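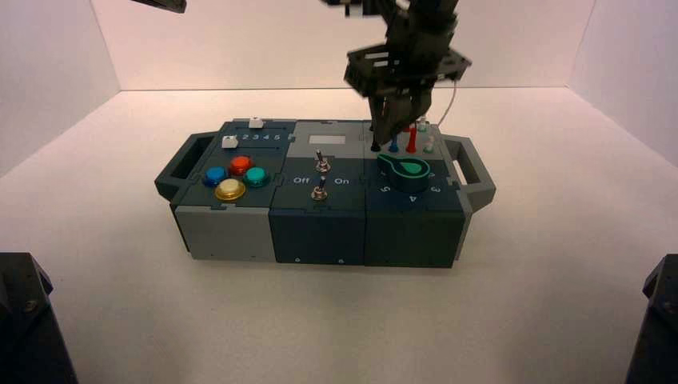

Ternutine Task Board: a hands-on review from the Melville open day

I went to the Evine open day in Melville in September meaning to stay for one talk. I stayed until they started stacking the chairs. The thing that kept me there was the Ternutine, a modular practice board for robot arms, and I've been telling everyone at our makerspace about it ever since!

What it is

Three modules joined side by side in one long, low box, with a carrying handle at each end. The left one has arcade-style push buttons in blue, red, green and yellow, and a slider track numbered 1 to 5. The middle one has two metal toggle switches with Off and On printed between them. On the right is a big green rotary knob with numbered positions. It all looks cheerful, and I love that you can read the whole board at a glance.

Trying it out

Unathi Matlala ran the demo and let visitors call out jobs for the arm. Push the yellow button. Flip the front switch. Turn the knob to 4. My favorite was the knob, where the gripper has to close on the pointer and then turn without slipping off (it slipped on my first request and got it on the second, and the whole room clapped).

Later she handed me the controls and I found out how hard a toggle switch is. From the arm's own camera you lose your sense of depth very fast, and I poked the air above that little lever for what felt like ages. The buttons are much kinder. If you're teaching kids, start them there.

The fingers

I was just as taken with the gripper's fingers. They're a dark olive-gray with a slightly grainy, matte finish, and they taper to a point where they meet. Each one has a shallow pocket sunk into its face. I'd worried that tips that narrow would be useless on anything big, but they did fine on the knob, and they get into spots where our chunky pads at home would knock everything over.
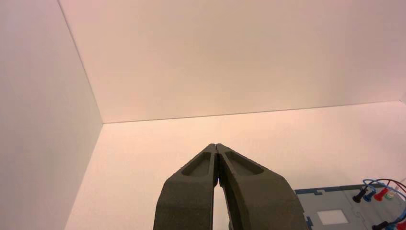
What I'd change

The numerals around the knob could be bigger for people standing in the second row. I'd also like a printed card of starter tasks in the box. Zodwa Rampersad from Mnguni, who was trying it after me, wanted a harder module with smaller switches, and I'd second that.

Setup and score

The demo room had plain white walls, and Unathi said to keep the lighting even if you're working from camera views. We're already clearing a corner for it.

I gave it 4 stars on the feedback form and wrote on the back of the sheet too. Ask for a turn at the controls if you get to one of these days, and try the slider before the switches.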